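The Night Ferry to Vestadik

The year I turned eleven, my aunt decided we would all learn to sing on the water.
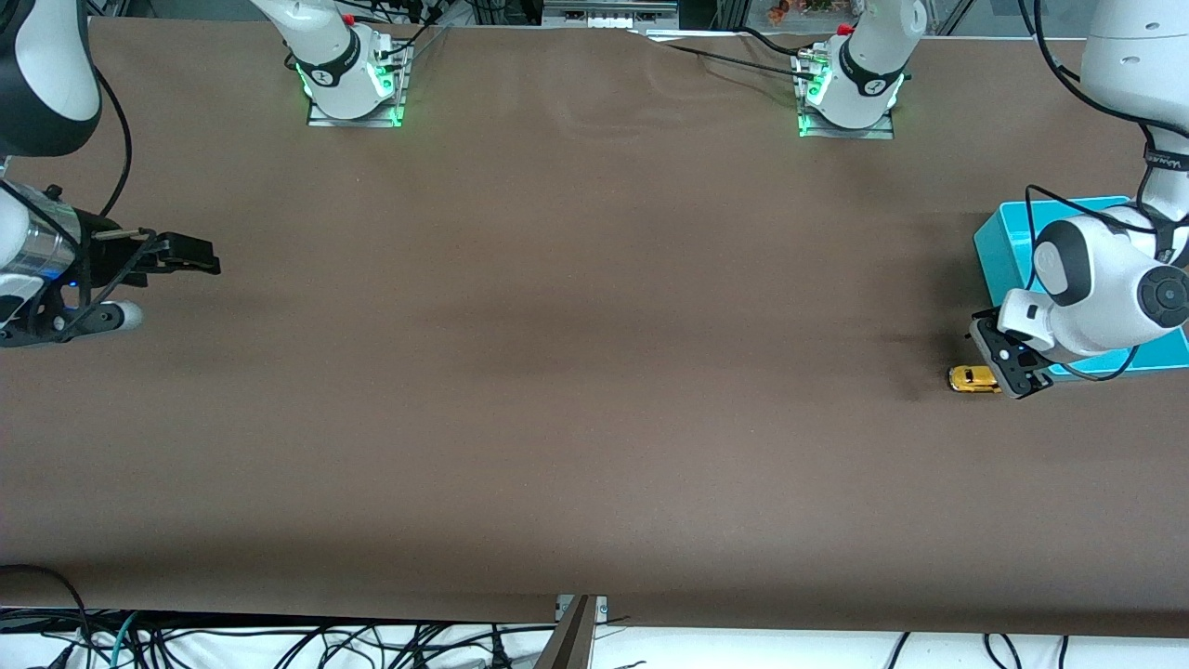
Not on the water, Upendo Kirui said, across it, and that was a different thing altogether, and if we meant to go to Vestadik for the lantern crossing we had better get it straight before we left the dock. You sing across to somebody. There has to be a far side, and the far side has to sing back.

I loved her at once. She had a voice like a big warm door opening, and she wore two scarves, one for the cold and one for waving. My aunt, who had been running our practices in the kitchen since March and thought she was doing rather well, put her hands on her hips and said fine, across, and could we please get on the boat.

The boat was the Odera, and oh, what a boat! She had been painted green so many times that the railings were soft and fat with it, and you could press your thumbnail into the corners and leave a little moon. She smelled of rope and fried onions. There was a bench along the back where you could kneel and watch the wake unroll, and I knelt there until my knees went numb, while Pavine got smaller and smaller behind us and the lights came on up the hill, first the bakery, then the school, then everything.

My cousin Dell had the song sheet. He was a worrier and had folded it into his sock in case of wind.

"What if they don't sing back?" he said.

"They've been singing back since before your grandmother," said my aunt.

"But what if they don't?"

Upendo leaned over from the next bench. "Then you sing it again," she told him. "Louder!"

There were 56 of us on board that night, the man at the ticket window had said so as he tore off the last stub, and it felt as if every one of them had brought a pie. Pies came down the benches in both directions. I had a slice of plum from a woman with a baby on her back, and something with cheese and greens from a boy who wanted to know if I had ever seen the Ollura light. I hadn't. He was thrilled. He took me up the ladder by the wheelhouse, which I'm fairly sure we weren't allowed to do, and we stood holding on to the same cold bar.

"Wait," he said. "Wait. Wait. There!"

It swung over us so fast I ducked. Then it went on out over the sea, lighting up the tops of the waves all the way to the edge, and came round again, and this time I kept my eyes open and saw the whole deck go white, all those faces turned up, Dell with his mouth full, my aunt laughing at something with her head thrown back. I had never seen her laugh like that. At home she laughed with her hand up.

Past the light they cut the engine. I hadn't known they would do that, and the quiet was enormous. You could hear the water patting along the side of the hull. People stood up and came to the rail, and the lanterns were passed out, little paper ones with a wire loop, and mine had a crooked bottom so the candle leaned, and I wouldn't have swapped it for any other.

Nobody counted us in. Upendo simply started, low down, and my aunt came in above her, a bit early, and then we were all singing. Dell had his eyes screwed shut and the song sheet still in his sock. I knew every word! I had grumbled through every one of those kitchen practices, standing by the stove with my arms crossed, and there the words were, coming out of me one after another as if they'd been waiting to be let go.

We got to the end of the verse and stopped.

Dark water. The candle hissed in my lantern. Dell grabbed the back of my coat and I could feel him getting ready to say it.

And then, very thin, from so far off that I thought at first it was inside my own ears, came the second verse. It came in pieces, with the wind lifting some of it away. Then a spark showed, low down, and another next to it, and then the whole shore of Vestadik was lit from one end to the other — it looked like 1,000 lanterns, though I was eleven and would have said so of a dozen — and the voices came up under them, high ones and old ones and somebody terribly flat and not caring a bit.

"They did it," Dell whispered. "They sang back."

"Third verse," said Upendo, wiping her face with the waving scarf. "Come on, come on, it's us!"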